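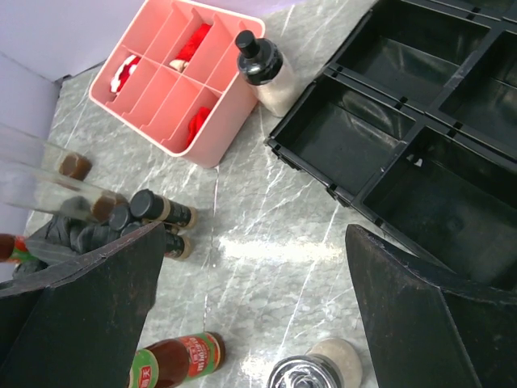
Figure 3. Wrist camera view of the Provard cell at the start of a sorting run. Both fingers are open over the countertop, with the pink organizer and the black compartment tray at the back.

3.2 Gripper and Wrist Camera Upkeep

The Provard cell has one arm, a two-finger gripper and a small camera fixed at the wrist. The camera is set so that both fingers stay in view at all times (Figure 3). This costs us part of the image, as the fingers block the lower left and lower right corners, but it lets the operator check finger position without a second camera. In Figure 3 the right finger covers part of the lower edge of the tray. Slots hidden in this way are not used as targets until the arm has moved.

The sorting set mixes shapes and surfaces that wear the fingers in different ways. Clear glass test tubes and small capped vials are picked up lying on their sides. Bottles are presented both standing and lying down, and a round jar with a metal lid is placed near the front. The black items are the hardest for the camera. A crumpled dark cloth or glove next to black caps gives very little contrast, and the matte fingers are black as well.

Glare was the main fault in the first weeks. The countertop reflects the overhead light, and a pale patch can form in the strip between the fingers, as in Figure 3. Santino Salinas tried moving the lamp, which only shifted the patch toward the tray. We now fix the exposure by hand before each session and leave it alone until the session ends.

Finger faces are wiped with a lint-free cloth after every 80 grasps. Glass leaves no mark that we could find, but labels and printed bottles leave a thin film, and tubes begin to turn in the grip once it builds up. The finger screws are checked with a torque driver at the same time. Sawsan Qudah replaced both fingers after 400 grasps, when the left one showed play at its mount. The new pair came from the same print batch.

The camera bracket needs more attention than we had planned. A hard contact with the tray can turn it enough to spoil the calibration while the image still looks normal. After any such contact the operator closes the fingers and compares the tip position with a stored reference. If the tips are off by more than 7 pixels, the full calibration is repeated. The routine takes 19 minutes, most of it spent moving the arm between poses. Over the study the bracket was reset three times. After the third reset Omar Salameh added a second screw and a drop of thread locker, and the limit was not exceeded again.

Finger changes, bracket resets and exposure values are written in the cell log. Grasps made between a failed tip check and the last good one were removed from the results in Section 4.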